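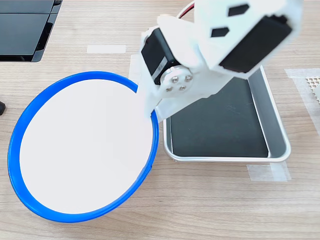 The arm at the blue bowl, next to the tray

Our kitchen got an arm. What happens to the people?

Posted by vureck_break_room in Workplace & Tools

I help run the staff kitchen at Vureck. We feed up to 70 people at lunch, and management has started trying out a small arm for sorting dishes and trays. The crew was told it would "free us up for other tasks." We have asked what the other tasks are and are still waiting. In the meantime my job has changed without anybody changing it: I set the bowls out, I put them back where they were, I set them out again. Has anyone been through this? Did hours get cut? And who is supposed to fix the tape on the table?

2 answers

stovstead_nights

We went through this at Stovstead, with a different arm and the same speech. Hours stayed put. The work moved, though. I used to clear tables and talk to people. For the first 40 shifts I mostly stood near a table and pressed "resume."

What I would do in your place: get it in writing who sets up, who stops the arm, and whose numbers suffer when it's slow. Ours were logged as my numbers until I complained — then they became "system numbers" and everyone got very forgiving. Also ask for the setup time to be counted as work. It took 742 emails, or felt like it, but we got a line on the timesheet.

As for the tape, whoever moves it owns it forever. Don't touch the tape.

Your setup looks close to ours, by the way. Blue rim, red rim, tray, all within reach of each other: 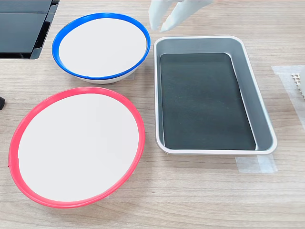 prultano_fan

just learn to run it. my cousin did that at Inthanon and now he's the robot guy, gets a better chair and everything. people said the same about dishwashers

Comments

vureck_break_room: Thanks, both. I asked about the timesheet line at 2 this afternoon and was told it's a great question. Would also take the chair.

stovstead_nights: "Great question" took us until September. Keep a copy of what you asked.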